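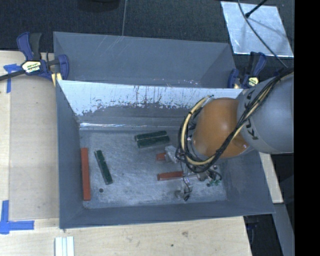 Ticket 758: Daily calorie target drops after food log sync
Product: Drovine (meal log and nutrition planner), web and phone
Opened by: Raelene Katene
Assigned to: Wiremu Ruddock
Priority: Normal, raised to High
Status: Closed, with reservations (see last entry)

Raelene Katene wrote:

My daily target in Drovine keeps changing by itself. I set it with my dietitian in the spring and typed it in by hand. Every few days I open the app and the number is lower. I haven't touched it. My weight entry is the same, my height is obviously the same, and I have the "adjust my plan for me" switch turned off. I've checked that switch so many times I could find it in the dark.

I've already read the help page that says targets change when your activity level changes. My activity level is set to "light" and has been since I signed up. Please don't send me the help page.

Phone app and website both show the lower number. Logging out and back in does nothing.

Wiremu Ruddock wrote:

Thanks, Raelene. I can see the target on your account and I can see that it isn't what you say you entered. I can't yet see what changed it. Before I go further, two questions. Do you have any other app or device connected to Drovine? And do you have the fiber goal turned on? There was a bug with the fiber goal last September that looked a bit like this one.

Raelene Katene wrote:

Fiber goal is on. I have a Hviid scale in the kitchen that sends food weights over. Nothing else. The scale has been connected for over a year with no trouble, so I doubt it's the scale.

Wiremu Ruddock wrote:

Tried on a test account with the same settings as yours, fiber goal on, no scale. Target stayed put. Turned the fiber goal off and on a few times. Still stayed put. So it probably isn't the old bug, or at least I can't make it happen that way.

Could you remove the scale for a few days and tell me whether the number holds?

Raelene Katene wrote:

I can, but I'd like it noted that I'm being asked to stop using a thing I paid for so that somebody can find out whether a different thing I pay for is broken.

Removed it this morning. Target put back to the right number by hand.

Internal note, Wiremu Ruddock:

Passing to Essam for a look at the change history. Customer is annoyed and I can't say I blame her. My money is on the scale, but the Hviid connection only sends grams and a food name. It has no business near the target. Either it's doing something it shouldn't or we are.

Internal note, Essam Naciri:

The history shows the target being written by "plan service", which tells us very little, because everything is written by "plan service", including edits people make by hand. I've complained about this before.

What I can say is that each drop comes within a minute of a sync. It doesn't come after every sync. I looked for anything in common and found that on each of those days she had logged something with the Tarncombe food list as its source. Tarncombe is the list we switched to for branded bread and cereal. I don't trust this yet. She eats bread most days, so of course it turns up on the bad days. It turns up on the good ones too.

Raelene Katene wrote:

Scale has been off the account since I last wrote. The target held until this morning and then dropped again. So it isn't the scale, as I said at the start.

Wiremu Ruddock wrote:

You did say so. You can connect the scale again. I'm raising the priority. Could you tell me what you logged for breakfast this morning and whether you scanned it, searched for it or typed it in?

Raelene Katene wrote:

Oatmeal, typed in. Whole wheat toast, scanned. Half a banana, searched. Coffee with milk, from my saved meals. I had the same thing the day before, but I searched for the toast instead of scanning it.

Internal note, Essam Naciri:

Scanned against searched is the first useful difference we've had. Scanned items from Tarncombe come with an extra field, a "reference intake" for the whole day, the figure that packages print their percentages against. Searched items drop that field before saving. Scanned items keep it.

Copied her account to the test area and scanned a loaf. Target changed on the next sync. Scanned the same loaf again and it didn't change. Scanned a different loaf and it changed. So it happens on the first scan of a new product, which explains why it looked random.

What I can't explain is why it goes down by a different amount each time. If we were simply copying the package figure over, everyone would land on the same number. We seem to be blending it with the old target somehow.

Internal note, Lies Jansen:

It's the averaging step in the import. It was written for people who joined through a clinic and came in with more than one target on file. It takes any daily figures it finds and meets in the middle. It should only ever run once, at sign-up. It was moved in the last release and now runs on any record with a daily figure in it.

I've put a guard on it so that it skips food records altogether. Going out with the Enden release.

Internal note, Essam Naciri:

How many accounts? I'd like that answered before we call this one customer's problem. A person with a low target who gets pulled up might never write in. They'd just think the plan was being generous.

Internal note, Lies Jansen:

808 accounts have a target that was changed by the averaging step after sign-up. 19 of those were clinic accounts, where the target was set by a professional. I've sent the 19 to Femi to be handled by phone.

Internal note, Femi Etim:

Calling them. I'd rather we didn't use the wording in the draft email, which says targets "may have been refined". They were changed by mistake. Suggest we say that, give people the old number and the new number side by side, and let them choose.

Internal note, Lies Jansen:

Agreed, rewritten.

Wiremu Ruddock wrote:

Raelene, we've found it. When you scanned a product for the first time, the daily figure that comes with the package data was being mixed into your own target. Your settings, your scale and your fiber goal had nothing to do with it. The fix went live on 4 July 2025. I've restored the target you entered with your dietitian. Please check it against your own notes, as I'm relying on our history for the number and our history hasn't covered itself in glory.

Raelene Katene wrote:

The number is right. I've scanned 2 new products since, a rye loaf and some crackers, and it has stayed where it is. I'm not ready to call that fixed. How would I know if it happened again? I only noticed because I had the figure written on a card on the fridge. Can the app tell me when the target changes?

Wiremu Ruddock wrote:

At the moment it can't. I've opened a request for a notice whenever a target is changed by anything other than the account holder. I can't promise when it will be picked up. Keep the card on the fridge for now.

Internal note, Essam Naciri:

Closing, but the history still says "plan service" for everything. The next one of these will take just as long to find. Linked the notice request and my old request about the history. Leaving a reminder to check her account again after the next release.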